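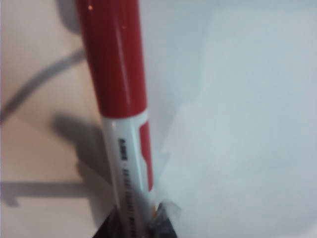

Figure 5. Red-and-white marker held in the gripper, paper to the right.

Section 6: Working beside the marking station

The Undanlow station now does the hand lettering of packing sheets at De Graaf. Staff on the packing line no longer write order marks themselves. They load paper, change markers and check finished sheets.

Start of shift

1. Sign in at the panel and select MARKING.
2. Press HOLD and wait for the steady amber light.
3. Lay the paper on the table and smooth down any raised edges.
4. Keep cords clear of the arm's path -- use the clips under the table.
5. Seat the marker in the gripper and press CLOSE.
6. Step behind the yellow line and press RUN.

CAUTION: Do not reach over the paper while the arm is moving. Press HOLD first, even to pick up a dropped cap.

NOTE: A marker lasts up to 795 sheets. Change it sooner if the lines look pale.

Checking sheets

7. Pull one sheet from each batch and compare it with the order.
8. If a mark is wrong, press HOLD, set the batch aside and enter the order number in the log.

Sheets for Plerkomia are still written by hand. Packers take turns at this job, and Karlijn Coppens keeps the rota. Anyone who has not worked the station since May must repeat the short training with Jasper De Smet before signing in.

Revised October 3, 2021

7 shares
6 comments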